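The Etley Reading Room

When my great-aunt Marisol Inga died she left me 463 library books, every one of them overdue.

She had been borrowing from the Etley town library since before it had a proper roof, and at some point in the eighties she had stopped seeing the arrangement as temporary. The books were in the bathtub, under the bed, in the oven (a gas one, which she had disconnected herself with a confidence I still think about at night). There were two copies of a history of Clornby, a town of which I had previously assumed there was no history.

The lawyer read me the will over the phone. The house went to my cousin. The car went to the man who had been fixing it. "And to my nephew's boy, who reads," he said, and then there was a pause while he turned a page, "the collection, on condition that he returns it."

I asked if I could decline.

"You could," he said. "She's left a letter for that case as well. It's quite long."

So in May I drove to Etley with the back seats folded flat, made the first of what would be nine trips from the house to the library, and met Eero Mäkelä.

Mr. Mäkelä had been the librarian there for most of his life and had the look of a man who had been shushing himself. He watched me set the first box on his desk. He took out the top book, a guide to keeping bees, opened it to the slip in the back, and read the date the way you'd read a telegram.

"Inga," he said.

"She passed away."

"I heard." He closed the book. "She told me she had lost this one. She stood where you are standing and told me it fell in the Saarela."

The Saarela is the river. It is a foot deep. I said that she might have been mistaken.

"I went in after it," said Mr. Mäkelä.

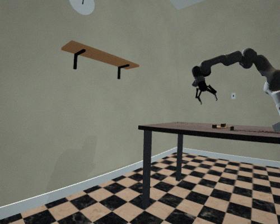 By the fourth trip we had a system. I carried, he opened, and every so often he would find something that made him sit down. She had written in the margins, in pencil, and she had not been writing to herself. Page 40 of the bee book said: E. – you were wrong about the concert. A cookbook said: E. – try this with less salt, you salt everything. The history of Clornby had a remark on nearly every page, and he shut that one quickly and put it in his own bag.

"You'll want to charge the estate," I said, to be saying something.

He did want to. He got out an adding machine with a paper roll and a handle, and for the better part of an hour he worked out the fines. I had a sandwich. The roll went over the side of the desk and along the floor toward Periodicals. When he got to the end of it he tore it off, looked at the figure, and wrote it on a card for me.

It was more than the house was worth. It was, I think, more than Etley was worth.

"There is a maximum," he said. "Two hundred and ninety-two dollars per household. The council set it after an incident."

"What incident?"

He looked at the boxes.

I wrote him a check. He stamped it, which I'm fairly sure you don't do to checks, and gave me a receipt. Then he asked, straightening some pencils that were already straight, whether I had come across a book called Clalelum. Poems. Green cover, thin, easily missed. It had been out since the summer she moved back to town, and he had never reported it missing because he had known perfectly well where it was.

I hadn't. I said I would look.

I looked for two days. I looked in the oven again. I pulled the lining out of a suitcase and took the back off a radio, and my cousin, who was trying to measure for curtains, asked whether I was feeling all right. Then I remembered the lawyer and the letter I was only supposed to get if I said no, and I called him up and said no.

"You've already accepted," he said. "You've returned most of it."

"I've changed my mind."

He sighed and said it was in the mail. It came in a padded envelope, and the letter was quite long because it was sixty pages long and had a green cover.

I took it to the library on a Thursday. Mr. Mäkelä turned to the slip in the back, then to the title page, where there was a good deal of pencil, and he read that standing up, with his glasses pushed onto his forehead, for much longer than it should have taken.

"Does it need to go on the shelf?" I asked.

"It's in poor condition," he said. It looked fine to me. He reached for the stamp, checked the date on it, and slid the book back across the desk to himself. "I'd better take it out."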